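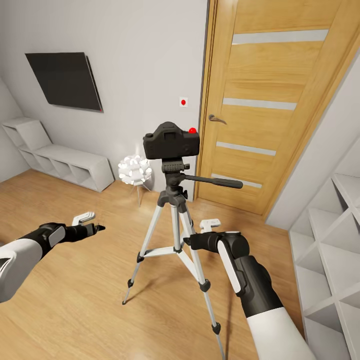 Where Do the Lunches Go? Food waste in the Hamel dining hall
Final report, group 4
Baoshan Deng, Caroline Koech, Kerubo Barasa, Rostislav Murín
Handed in 20 April 2020

1. What we wanted to find out

How much food gets thrown away at lunch in Hamel, and does tray size have anything to do with it. The first idea was all three meals but breakfast is mostly grab and go and dinner clashed with Kerubo's lab. So lunch only.

Our question: if people get a smaller tray, do they leave less on it? Older studies we read in the seminar say yes for buffets. Hamel is half buffet, half served, so not the same thing.

2. How we did it

Weighed plate waste on 20 lunch days, all in the fall term, last one in December. Ten days with the normal big trays, ten with the small ones the kitchen keeps for summer camps. Scale was the Prollent floor scale from the loading dock. It only reads to the nearest half pound, see section 5.

Everything scraped off plates went in one bin, napkins and bones in another. Bin weighed empty first, then full. Liquids poured off (soup was a pain). Erasto Mbwambo, the lunch manager, gave us the door swipes for each day so we could work out waste per person.

We also did short interviews at the tray return. Caroline and Rostislav did most of these. Two questions only — did you finish, and if not why not.

3. Results

Total swipes over the whole period: 3860. Of these 2729 were on big tray days. That is very uneven and we should have seen it coming, the small tray days ended up mostly on Fridays and right before break when a lot of people had left already.
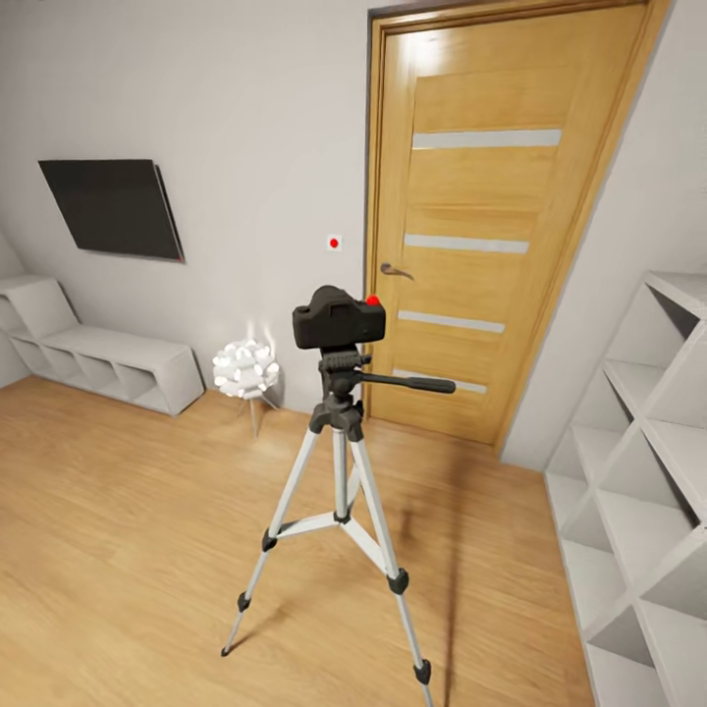 Waste per person was lower on the small trays. Not by as much as we hoped. The gap was biggest on pasta days and close to zero on sandwich days, which makes sense, a sandwich is a sandwich no matter what it sits on.

Interviews. Most common answer was "took too much". Next was "didn't like it", and nearly all of those were the bean casserole. A few people said they had class and ran out of time. We had not thought of that one at all and it might matter more then tray size.

4. What it means

Small trays probably help a bit at the buffet side. We would not tell the kitchen to buy new trays based on this. Smaller scoops for pasta would be cheaper and Erasto thinks the staff could start that any week. Also a tasting spoon for new dishes, so people dont take a whole plate of something they hate.

5. Problems

— Days not balanced, see above.
— Scale too rough. Half a pound is fine for a full bin, bad for a slow day.
— On 2 days somebody emptied the bin before we weighed it. We used the kitchen's own estimate, marked in the table.
— No control for menu. Should have matched pasta with pasta.
— People going back for seconds on a small tray were not tracked.

6. Who did what

Baoshan: weighing, spreadsheet, section 3. Caroline: interviews, section 2. Kerubo: reading, sections 1 and 4, proofreading (not much time for it). Rostislav: interviews, tables, section 5.

Raw numbers are in the appendix, sorted by date.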